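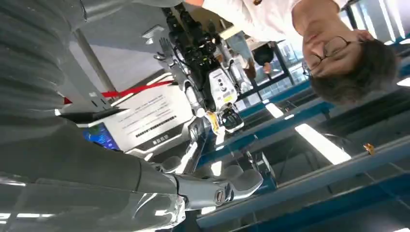
ヒト型ロボットの公開実演における運用ルールの作成と試行

システム安全演習 プロジェクト報告書 第二班
指導教員 Parvathi Suvarna

1. はじめに

本報告書は、多指ハンドを備えたヒト型ロボットを来場者のいるホールで動かすときの運用ルールを、第二班が作成し、試行した結果をまとめたものである。対象は実演に立ち会う人の行動と、実演場所の設営、記録の取り方に限った。ロボットの制御ソフトウェアと機体の設計は変更していない。

演習の題目が決まった時点では、班の関心はハンドの把持動作にあった。方針を変えたのは、実演場所であるHultavleyホールの下見に行ってからである。機体の取扱説明書には操作者が守る事項が詳しく書かれているが、来場者が柵のそばに立っているとき誰が何を見ているべきか、二台を同時に動かすときどちらの操作者が停止を指示するか、といったことはどこにも書かれていなかった。ホール側の利用規程にも、火気と床荷重と退館時刻の定めしかない。担当者がその都度判断していて、判断の中身は引き継がれていなかった。

そこで、既存の規格や手引きを参考にしながら、実演の当日に現場で使える長さのルールを書くことを目標とした。

2. 対象とした実演

実演は、共同研究先のPlokiticoが持ち込む機体を使って行われる。機体の呼び名はOmbyで、二足の下半身を持つが、実演では歩かせず、腕と手の動作だけを見せる。二台を近くに置き、腕を上げる、指を開く、指を閉じる、物を渡すといった動作を順に行う。動作の順番はあらかじめ登録されており、操作者は端末から一つずつ呼び出す。

実演場所には説明板、表示画面、機材を置く台があり、来場者側との境にロープを張る。ロープの内側に入るのは関係者だけであるが、この「関係者」の範囲が人によって違っていた。Plokiticoの技術者、私たち学生、見学に来た他研究室の教員、取材の人が、どれも関係者と呼ばれることがあった。

班は3人で、設営、操作の補助、記録を交代で受け持った。操作そのものはPlokiticoの技術者が行い、学生は単独では機体を起動しない。これは演習を始める前に先生から示された条件で、最後まで変えていない。

3. 参考にした規格

3.1 リスクアセスメントの考え方

機械安全の基本となるISO 12100(対応するJISはJIS B 9700)では、リスクを下げる方策に優先順位がある。まず本質的安全設計、次に安全防護と付加保護方策、最後に使用上の情報である。運用ルールや掲示は最後の段階に近く、効果を過大に見てはいけない。私たちが扱えるのはほとんどがこの最後の部分なので、ルールだけで安全になるという書き方は避けることにした。

中間発表の原稿には「本ルールにより安全を確保する」と書いていた。先生から、何に対してどこまで確保するのかを問われ、答えられなかった。以後、この表現は使っていない。

3.2 ロボットに関する規格

産業用ロボットにはISO 10218の第1部と第2部があり、人と協働する運転については接触時の力と圧力の考え方が示されている。生活支援ロボットにはISO 13482がある。どちらも、倒れる可能性のある二足の機体を見世物として動かす場合をそのまま想定したものではない。班では、どの規格に「適合する」とも書かないことにし、考え方を借りた箇所にはその旨を注記した。

二足の機体で特に困ったのは停止の扱いである。固定された腕であれば、動力を切ることが危険を減らす方向に働く場合が多い。自立している機体では、動力を切ると姿勢を保てなくなるおそれがある。非常停止を押せばよいという一文で済ませることができず、後述のとおり停止を二種類に分けた。

3.3 ホールの規程

ホールの利用規程には機械の実演に関する条項がない。通路幅と避難経路の確保は規程の図に従った。説明板とロープの支柱は避難経路にかからない位置に置く必要があり、これが設営の自由度をかなり狭めた。

4. 現状の調査

4.1 方法

ルールを書く前に、これまでのやり方での実演を観察した。観察者はロープの外側の決まった位置に立ち、気になったことを用紙に書く。あわせて、機体の動作記録を技術者から受け取り、呼び出された動作の種類と時刻を照らし合わせた。動作記録は全部で2,197行あった。照合には、前年度の演習で作られた集計用スクリプト(Kamath)を手直しして使った。

用紙に書かれた事項のうち、人と機体の位置関係に関わるものを「接近事象」と呼ぶ。接近事象は39件であった。けがや接触はなかった。

4.2 接近事象の分類

39件を読み返し、次の五つに分けた。一つの事象が二つに当てはまる場合は、先に起きたことのほうに入れた。

(ア) 来場者がロープ越しに手や荷物を伸ばしたもの
(イ) 関係者が動作中の腕の範囲に入ったもの
(ウ) 操作者が端末を見ていて機体を見ていなかったもの
(エ) 二台の動作の始まりがずれ、互いの腕が予定より近づいたもの
(オ) 停止中と思って近づいた機体が、次の動作を待っている状態だったもの

最も多かったのは(イ)である。私たちは(ア)が多いと予想し、説明板の文面やロープの位置ばかり考えていた。ロープの内側の人のほうが機体に近いのだから、当たり前といえば当たり前である。

(オ)は件数としては少ないが、技術者との打合せで一番長く話したのはこれであった。腕が動いていないとき、外から見て待機なのか停止なのかを区別する手がかりが乏しい。技術者は端末の表示で区別しているが、横に立つ人からは端末が見えない。指を軽く開いた姿勢は動作の途中にも待機中にも現れるため、手の形では判断できなかった。

(ウ)については観察者によって判定が分かれた。視線がどこにあったかは離れた位置からは分かりにくい。用紙の記入例を途中で直したので、前半と後半で基準がそろっていない。

4.3 聞き取り

技術者と、ホールで来場者の案内をする人に話を聞いた。技術者からは、動作の合間に関節やケーブルの様子を見るために機体へ近づくことが多く、そのたびに電源を落としていては実演が続かない、という意見があった。案内の人からは、来場者に質問されたとき、ロープの内側の人が作業中なのか手が空いているのか分からず、声をかけてよいか迷うという話が出た。

後者は安全とは別の話に聞こえたが、観察用紙に戻ると、来場者や案内の人に呼ばれて振り返った操作者が機体から目を離した例が含まれていた。そこで、質問を受ける人を決めることもルールに入れた。

5. 作成したルール

5.1 方針

全文をA4用紙の片面に収めること、主語を必ず書くことの二点を先に決めた。最初の案は「〜に注意する」で終わる文が多く、誰が何をすれば注意したことになるのか分からなかった。該当する文は、動作を表す文に書き直すか、削除した。

5.2 役割

実演中は次の役割を置く。兼任の可否もルールに書いた。

操作者:端末から動作を呼び出す。機体一台につき一人とする。
監視者:機体と周囲の人を見る。端末、カメラ、工具を持たない。操作者との兼任は認めない。
案内者:ロープの外側に立ち、来場者の質問を受ける。監視者との兼任は認めない。
記録者:用紙に記入する。案内者との兼任を認める。

監視者に「端末、カメラ、工具を持たない」としたことには反対もあった。実演の記録として写真を残したいという要望はもっともであるが、撮影している間は周囲を見られない。撮影は記録者が行うことにした。

5.3 運用ルール本文(第三版)

第1条 監視者は、実演を始める前にロープの内側にいる人を確認し、役割のない人を外へ案内する。
第2条 役割のない人をロープの内側に入れるときは、両方の機体を停止状態にしてから監視者が付き添う。
第3条 操作者は、動作を呼び出す前に「動かします」と声を出し、監視者の「どうぞ」を聞いてから呼び出す。
第4条 監視者は、人の体の一部が床の黄色い線を越えているときは「どうぞ」と言わない。
第5条 二台を続けて動かすときは、先に動かす機体の操作者が全体の進行を受け持つ。もう一方の操作者は、その指示があるまで動作を呼び出さない。
第6条 誰でも「止めて」と言うことができる。操作者は理由を聞かずに動作を中断する。
第7条 動作の中断と非常停止を区別する。姿勢が崩れていないときは、まず中断を行う。人に接触した、または接触しそうで中断が間に合わないときは、非常停止を行う。
第8条 機体の状態は台の上の札で示す。札は「動作・待機」と「停止」の二種類とし、操作者が掛け替え、監視者が確認する。
第9条 機体に触れる人は、札が「停止」であることを自分の目で見る。
第10条 ハンドに手や指を入れない。物を渡す実演では、決められた物だけを使う。
第11条 来場者の質問は案内者が受ける。操作者と監視者は、動作中は質問に答えない。
第12条 中断または非常停止を行ったときは、記録者が時刻と状況を書き、再開してよいかを技術者が判断する。

5.4 床の線

第4条の線は、登録された動作で腕が届く範囲の外側に400mmの余裕を取って引いた。この値は規格から導いたものではない。人が気づいて一歩下がるまでの余裕として班で仮に決め、ホールの通路幅に収まる範囲で最も大きく取った値である。産業用ロボットの安全距離の計算に代わるものではないので、ほかの場所に数字だけを写して使わないよう、ルールの裏面にも書いた。

倒れる方向と範囲については、転倒を想定した線を引くと通路にかかってしまい、運用ルールでは解決できなかった。試行では技術者の判断で歩行と足の踏み替えを禁止し、機体を支持具につないだ状態で行った。この条件を満たさない実演には、本ルールを使うことができない。

6. 試行

6.1 手順

試行は6月に、来場者のいない時間帯の練習を経て、通常の実演の中で行った。第一版から第三版まで、版を改めるたびに技術者と先生の確認を受けた。

6.2 うまくいったこと

第3条の声かけは、練習の段階では照れがあって声が小さかったが、続けるうちに定着した。思わぬ効き目として、声が聞こえると来場者も機体のほうを向くようになった。ロープのそばで下を向いて説明資料を読んでいる人や、手元の物を見ている人が、動作の前に顔を上げる場面が記録用紙に何度も出てくる。

役割のない人がロープの内側に残ることも減った。ただし、誰に役割があるのかは見た目で分からない。来賓のような、断りにくい相手に外へ出てもらう場面では監視者が言いよどんでいた。第2条はこのために第二版で加えたものである。入れるか入れないかの二択より、入れるときの条件が書いてあるほうが話しやすかった。

6.3 うまくいかなかったこと

札の掛け替えは忘れられた。第一版では札を「動作」「待機」「停止」の三種類にしていたが、動作と待機は短い間隔で入れ替わるので、掛け替えが追いつかない。第三版で二種類に減らしたところ忘れることは少なくなったが、なくなってはいない。札が実際の状態と食い違うことは、札がないことより悪いかもしれない。機体の状態を信号として取り出し、表示灯につなぐのが本来のやり方だと考える。

第7条の中断と非常停止の使い分けは、紙の上では明快であったが、練習で急に「止めて」と言われた操作者は迷った。迷った時間は測っていない。技術者の提案で、実演の前に中断の操作だけを一度行い、手の位置を覚えてから始めることにした。この手順は第四版に入れる予定である。

第11条には、案内者が技術的な質問に答えられないという問題が残った。よくある質問と答えをまとめた紙を用意したが、来場者は動いている機体の前で、作った本人に聞きたがる。実演の区切りごとに両機を停止し、技術者が質問を受ける時間を設けた。実演一回の時間は延びた。

6.4 効果の評価について

試行の前後で接近事象の件数を比べることは行わなかった。来場者の数も実演の内容もそろっておらず、観察の基準も途中で直している。少なくなったという印象はあるが、印象以上のことは言えない。また、試行では監視者を学生が務めており、観察されていることを全員が知っていた。

7. 考察

調査の前、私たちは危ないのは来場者の側だと考えていた。観察用紙を分類してみて、慣れた人ほど近づくということが分かった。機体の様子を見る必要があって近づくのであるから、近づくなという規則は守られない。停止してから近づく手順を短くするほうが実際的である。

二台の機体を近くに置くことの影響は、十分に検討できていない。第5条で人の側の順番は決めたが、一方の機体が中断したとき、もう一方がどうするかは技術者の判断に任せている。物を渡す動作では二台の手が近くなるので、片方だけが止まった状態で人が手を出したくなる。第9条は「機体に触れる人は」と書いており、二台とも停止しているべきかどうかが読み取れない。ここは文の不備である。

運用ルールの長さについても意見が分かれた。第三版は十二条ある。実演の直前に読むには長いという意見と、削れる条がないという意見があり、先生からは、役割ごとに自分の条だけを抜き出した札を作ってはどうかと助言を受けた。監視者の札を試作したところ、第1、2、4、8条だけになり、首から下げられる大きさに収まった。

8. 今後の課題

・第9条を、二台の状態を区別した文に改める。
・状態表示を札から表示灯に置き換えられるか、Plokiticoと相談する。
・支持具を使わない実演について、転倒を含むリスクアセスメントを技術者が中心となって行う。学生だけでは行わない。
・観察用紙の記入基準を固定してから、改めて接近事象を集める。
・役割ごとの札を全員分作る。

9. 担当と謝辞

設営図と第5章は設営担当、第4章の分類は三名全員、スクリプトの手直しは記録担当が行った。Plokiticoの技術者の方々には、忙しい合間に何度も練習に付き合っていただいた。ホールの案内係の方には聞き取りに応じていただいた。Parvathi Suvarna先生には、原稿の「安全である」という語のすべてに下線を引いて返していただいた。

コメント(4)

もりた
第4条の線、うちの研究室でも床にテープを貼っています。台車で踏むうちにはがれてくるので、張り替えの時期も決めておいたほうがいいと思います。

第二班
ありがとうございます。点検の項目に入れていませんでした。第四版で追加します。

kz_lab
非常停止で脱力する機体かどうかで第7条の意味がかなり変わるのでは。機体側の停止の仕様を一行でいいので本文に書いてほしいです。

さとう(昨年度受講)
Kamathのスクリプト、まだ使われていてびっくりしました。時刻の列がずれる不具合は直りましたか?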